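*Last updated 3/7/25 by Wojciech*

G'day, and thanks for thinking of Ponodell for your time away. I've put this page together from the things people ring and email us about most, and I've added to it so often that it's got rather long. If your question isn't covered, please do get in touch. I'd much rather have a quick chat than have you drive all the way out to Pirnthorpe and find we haven't got what you were hoping for.

## Booking and paying

**How much is it to stay?**

The cottage is $549 for a weekend (two nights) for most of the year, and $635 over school holidays and long weekends. That's for the whole place, whether you come on your own with a stack of novels or bring the kids and your mum. We don't charge extra for linen, firewood or the cleaning at the end. I used to list those separately and it made everyone's head spin, mine included.

**Do you take a bond?**

We do, and it's $200. It comes back to the same card once we've been through the cottage after you leave, usually the next day. A broken glass or a chipped plate won't come out of it, so please just tell me and I'll pop a new one in the cupboard.

**What if I need to cancel?**

Let us know at least 14 days before you're due and you'll get everything back. Closer than that and we'll do our best to move you to another date, which has worked out well for nearly everyone so far. If the road is closed by flooding you won't be out of pocket at all, no matter how late it happens.

## Bedrooms and linen

**Do I need to bring my own sheets?**

Leave them at home! Every bed is made up before you arrive, with spare blankets in the tall cupboard in the hallway. We do ask that you bring your own beach towels if you're planning to swim at Quiroga, as the sand there is very fine and gets into everything (I was still shaking it out of the washing machine filter weeks after our first summer).

**Can you make up the beds differently?**

Happily, as long as you mention it when you book. The back room can be a king or two singles. The front room is a queen and stays that way, I'm afraid, having been built into the alcove by the people before us. There's also a fold-out in the sunroom which is perfectly comfy for a child or a smallish teenager, though I wouldn't put a tall adult on it for more than a night.
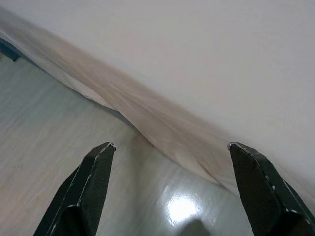 *Photo: Wojciech Baran*

**I'm sensitive to washing powder. What do you use?**

An unscented one, and no fabric softener. If you have a particular brand that you know agrees with you, drop some off or post it to us the week before and I'll do your linen with that. A couple of our regulars do this and it's really no bother.

**Are there electric blankets?**

On the two big beds, from the start of June until the frosts are over. They take a little while to warm up, so I'd switch them on when you sit down to dinner. Hot water bottles are under the bathroom sink for anyone who prefers them, and they have knitted covers courtesy of my sister, who can't sit in front of the telly with idle hands.

## Getting here and settling in

**What time can we arrive?**

Any time after two in the afternoon. If you're coming a long way and would like to drop your bags earlier, send me a message in the morning and I'll let you know how I'm getting on with the cleaning. Late arrivals are fine too. I'll leave the verandah light on and the key in the lockbox beside the meter, and I'll send you the code the day before.

**Will my GPS find you?**

It'll get you to Pirnthorpe without any trouble, but after the town hall please follow the directions in your booking email and not the voice in the car. It likes to send people down Jerik Lane, and Jerik Lane ends at a locked gate and a paddock of very curious cattle. There's just enough room to turn a car around there, but I wouldn't want to try it with a caravan on the back.
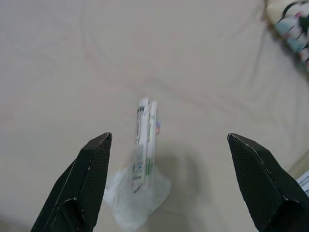
**Is there somewhere to buy groceries?**

The general store in Pirnthorpe has bread, milk, eggs, basic veg and a surprisingly good cheese fridge, and it shuts at six. For a bigger shop you'll want to stop at the supermarket on the highway on your way through. We leave tea, coffee, sugar, oil, salt and pepper in the kitchen, along with whatever's going in the garden. In summer that means zucchini, and I'd be very grateful if you took some home.

## While you're with us

**Can we bring the dog?**

Well-behaved dogs are very welcome, and the yard is fenced the whole way round. We just ask that they stay off the beds and the good couch. The old couch in the sunroom is fair game. Please keep them on a lead near the creek, where we have snakes in the warmer months.

**What's the wifi like?**

Good enough for emails and a movie in the evening, though it can drop out in heavy weather. Mobile reception is patchy inside and better at the top of the driveway, next to the letterbox.

**How does the wood heater work?**

There's a laminated sheet on the wall beside it. The main thing is to open the flue fully before you light it and leave it open until the fire has really taken. Kindling is in the copper and split wood is stacked on the side verandah. Please put ashes in the metal bucket with the lid, never in the bin, even when they seem stone cold.

**What do we need to do before we leave?**

Very little. Wash your dishes, take the food scraps out to the compost, turn off the heater and put the key back in the lockbox by ten. You can leave the beds just as they are. If you've had a lovely time, there's a guest book on the hall table, and I read every word of it.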